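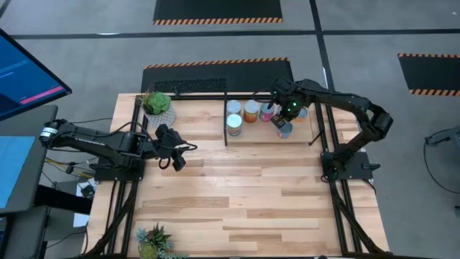 Handout 3, Introduction to Wood Finishing
Posted 6/1/26 by the Arrieta Evening School

Welcome back, everybody, and thank you for bearing with me through all that sanding! Tonight we get to oil finishes, my own favorite (I do go on about them, so please stop me if you need to).

An oil soaks into the wood and brings up the grain, and pale boards will usually turn a little more golden than you expect. Try it on a scrap first. Wipe on a thin coat with a cotton rag, let it sit for 10 minutes, then wipe off everything that's still on the surface. Wait 8 hours and do it again. Three coats will do for a shelf, though I like another on a table.

Oily rags can catch fire all by themselves, so spread them flat outdoors to dry and never leave them in a heap.

For next time, read the pages on wax and bring your scrap along.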